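Visit report: Sturnthorpe textile reuse works, open day, November

Filed under: Site visits, Sorting and grading

The Sturnthorpe works opens its sorting floor to outside visitors once a year. I attended the morning tour with Tülin Eren, who runs our own baling line and wanted to see the grading benches. The tour started at the goods-in dock at 9:30 and finished in the canteen at noon. Hervé Millet led it. Questions on the knitwear section were taken by Peninah Kariuki, the floor supervisor.

These notes cover jersey and light knits only. Tülin is writing up the balers and the dock.

Intake and first sort

Collected textiles arrive in sacks and are tipped onto a belt, where shoes, bedding and wet items come off first. Wet items go directly to a drying cage and are weighed out separately, because the site pays its suppliers on dry weight. Everything else is split into wovens, denim, heavy knits and jersey. Jersey is the largest stream by piece count and the slowest to grade. Faults in thin knit fabric are hard to find while the garment is bunched up, and most of it comes out of the sack bunched up.

Holding cages for jersey take up to 200 garments each. A cage is closed when it reaches that number or at the end of the shift. The card on the front carries the supplier code, the shift and the sorter's initials. I asked whether the codes are scanned. They are typed in at a terminal beside the scale, and Kariuki would like that changed.

Work surfaces

All grading of light knits takes place on white surfaces. The site previously used bare steel and moved to white after a trial on pale colors. Washed-out greens, creams and light grays were being passed as grade A with faint marks on them, and the returns came mainly from those shades.

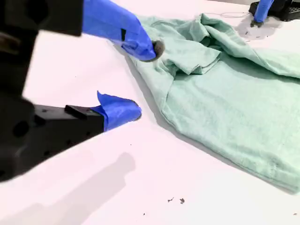
Mint-green cotton-type cloth on a white top. The upper part is bunched, the lower right lies flatter.

A crumpled piece hides more than it shows. The written method at Sturnthorpe is to find a free edge first and open the garment from there. Pulling from the middle of a bundle is discouraged. It stretches the knit at the point of grip, and a stretched spot can later be read as wear. Sorters are taught to look for the hem, as it is the longest straight edge on a T-shirt and gives the orientation of the rest.

White does have a drawback. Under the ceiling lights it throws enough glare that white garments almost disappear, and for those a dark gray mat is put down. Changing the mat takes very little time but interrupts the run, so whites are held back and graded together in the last part of the shift. Tülin asked about an adjustable light in place of the mat. Millet said two bays had been fitted with dimmers and that the sorters left them at full brightness.

Color and shade naming

The grading card lists 28 shade names. This is more than we use. It exists because one of their buyers, Sorkalari, orders by shade for cut-and-sew work and rejects mixed lots. Greens are the problem. Seafoam, mint and pale teal are separate boxes on the card, and the same garment can land in any of them depending on which bay it is graded in.

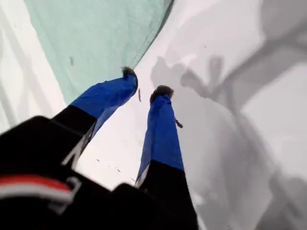 Pale teal fabric against bright white.

Kariuki keeps a ring of reference swatches at each bay. They are cut from unsold stock and replaced when they soil or fade. The swatch is laid on the garment and compared under the bay light, never held up toward the window. I compared the rings from two adjacent bays and the mint swatches did not match. She took both away and said the set was due for renewal.

For our purposes I would merge the pale greens into one class. We have no buyer asking for the split, and each extra class means another bin within reach of the sorter.

Laying out for inspection

A garment is inspected flat, front up, then turned. Collar, shoulder seams, underarms and hem are checked in that order, followed by the body panel. Sleeves that have tucked themselves under must be drawn out before the check starts. A tucked sleeve leaves a ridge in the body and a shadow next to it, and shadows get mistaken for staining on pale colors. The opposite error also occurs, where a real mark sitting in a fold is taken for shadow.

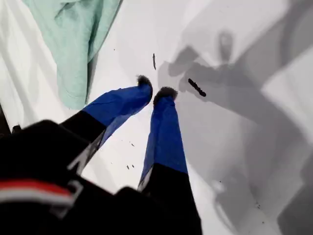
The time allowance is 15 seconds per garment for inspection, not counting the time to open it out. Opening is recorded separately as handling. On the shift sheet I was shown, handling took the larger share for jersey and the smaller share for denim, which is stiffer and tends to open when shaken. Waldemar Kołodziej, who prepares the shift sheets, offered to send us a blank copy. He also warned that the handling figure is only useful if sorters log the start of a garment at first touch. Before this was written down, some logged it when the garment was already flat.

Marks are classed as removable, cuttable or terminal. Faint smudges on otherwise sound cotton are classed as removable and go to the wash trial. Cuttable means the fault is far enough from the main panel for the panel to be used. Terminal goes to wiping cloth.

A garment that looks as though it has been folded to a point at one end usually has its collar and a sleeve gathered together. The instruction is to leave the hem where it is, free the collar and then work outward. Starting at the hem only moves the bunching farther up.

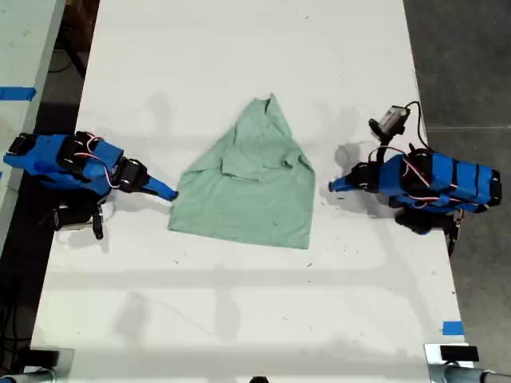

Folding and packing

Graded jersey is folded to a board size that fits the Holtum carton, the standard box for their reuse customers. Sleeves in, sides to center, hem to collar, one further fold. Prints face up so that the buyer can check a carton without unpacking it. Cartons are filled in two columns with the fold edges outward.

Cut-and-sew lots are not folded. They are stacked flat and strapped.

Points for follow-up

Request the blank shift sheet from Kołodziej.

Ask Rajeshwari Kartha at Shirima whether her plant still grades pale knits on steel, and what its return rate is on those shades.

Price a white top and one gray mat for our bench by the window.

Check our own reference swatches against each other. Ours have been in the drawer since the move.

Tülin's section on the balers will be added to this page when it is ready.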